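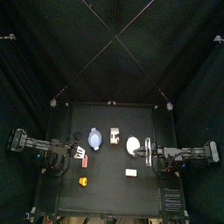

Ticket 485 – Sunday sermon audio drops out on the live stream
Opened by: Unemden Chapel, sound desk
Status: Resolved, keeping open through March
Category: Streaming / worship audio

First report
Hi team! First off, the new Liso streaming box is great and our folks at home love it. We have one problem. The singing comes through fine, then a few minutes into the sermon the stream goes silent for two or three seconds at a time. People in the building hear everything. It happened at both morning services and again at evening prayer.

What we tried already
Restarted the box between services. No change.
Swapped the cable from the mixer to the box. No change.
Put fresh batteries in the pulpit mic. No change, and the sound in the room was never the problem anyway.

Reply from support
Thanks for such a clear write-up! Two questions. Does it happen in the quiet parts of the sermon, or when the pastor is in full voice? And is the noise gate on for the stream output? It's in the Miah control app under Outputs, then Stream, then Dynamics.

Update, 2:10 pm
Quiet parts, every time! I listened back to the recording and the gaps land right where he lowers his voice, mostly in the Scripture reading and the closing prayer. The gate is on. I didn't even know that page existed. Threshold says -30, hold time says 245 ms.

Reply from support
There it is. The gate is closing on soft speech. Please set the threshold to -50 and the hold to 485 ms, then save it as a new scene so the old one doesn't load on startup. If you still hear clipped words, turn the gate off on the stream output and leave the rest alone.

Update, 7:40 pm
Ran a test in the empty sanctuary with a psalm read almost at a whisper. Not one dropout in the whole reading – I was so happy I read another one. The scene did go back to the old settings after a power cycle, though.

Reply from support
Go to Scenes, pick yours, and tick "Load at startup". Version 3 of the app has it off by default.

Update
Ticked, power cycled twice, settings stayed put. Streamed midweek prayer tonight and got three messages from our homebound members saying they heard every word! I'm passing the steps on to our sister church in Dedport, they bought the same box and have the same trouble.

Reply from support
Wonderful news! Dedport is on the older mixer, so their Dynamics page is under Inputs. Have them open their own ticket if they can't find it.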